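Rultov Opens Its Chore Trials to the Public, and Laundry Is Still the Hard Part

December 13, 2024

Can a robot do the wash yet? After 321 laundry runs since May, the home-tasks team at Rultov has an answer it is happy to share: some of it, on a good day, and more of it than in the spring!

The company is releasing the full run log from its chore trials, failures included, so that other labs, appliance makers and plain curious readers can see where household robots stand. The trials cover two kinds of work, moving clothes in and out of front-loading machines and handling goods on shop shelves. Both sound easy to anyone who has ever done them half asleep. A sweater has no fixed shape, though, and it has a different one every time it lands.

"People ask us about folding, and we love folding, but you have to get the shirt out of the drum first," said Stella Lema, who leads the trials. "A drum is curved and shiny, and the clothes lie on top of each other. We spent a whole summer in there." 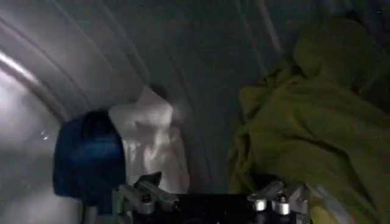

Mwangi Biwott was less ready to celebrate, remarking that a machine that leaves one sock behind hasn't finished the laundry, and that anyone with kids would say the same. The team agrees with him. A run is scored as complete only when every item has been moved and no person has touched anything, and by that rule 38 percent of the laundry runs in the log are complete. The rest are marked with the step where they stopped.

The shop-floor side of the log is a happier read. Bottles keep their shape, stand upright and sit in rows, and a robot that knows where the shelf is can plan its reach well ahead of time. The log holds 878 shelf runs, including restocking, picking to order and turning labels to the front. Restocking is the task closest to being useful in a real store, in the team's view, as long as the aisle is quiet and the shelf was tidy to begin with. 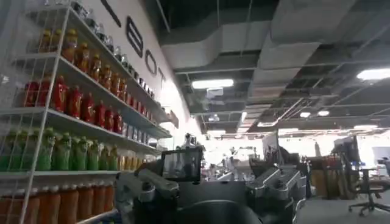
Drinks sorted by color on a wire shelving unit at the Rultov workspace.

Crowded shelves are another story. A can pushed to the back behind taller bottles still causes trouble, and so does anything in a soft pouch. Rultov will spend the first part of next year on those cases with Ogola, its partner for the grocery tasks.

Laundry will get just as much attention. The trials use ordinary front-loaders, with doors that swing wide and baskets that have to be put somewhere, and a large share of the work turned out to be in the approach: how far to stand from the machine, which arm goes first, what to do about the door.
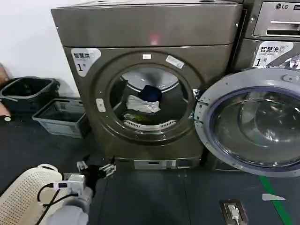
Planning software from Wisix handles that part, and an update in the fall cut the number of restarts noticeably. Erasto Barasa, who wrote much of the scoring guide, says the door used to be where most runs ended. Now it is the last item in the load, usually a small one lying flat against the metal.

"I'm thrilled about that, because it's a better problem," Barasa said. "We used to fail at the start of the chore. Now we fail near the end of it." 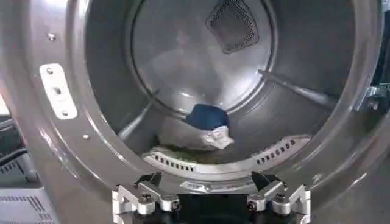
Speed is the other open question. A person empties a small load in well under a minute. The best complete run in the log took 12 minutes, and the team has chosen to work on reliability before trying to bring that down. Mixed loads, heavy towels and fitted sheets are all on the list for the next round, and the fitted sheets have already been tried once, with results that readers can look up for themselves.

The run log, the scoring guide and the task list are free to download from the Rultov website. Labs that want to try the same chores on their own machines are warmly invited to send in their scores, good or bad, and the team will add them to the next release.

Press contact: Jacobus Adams, Rultov Communications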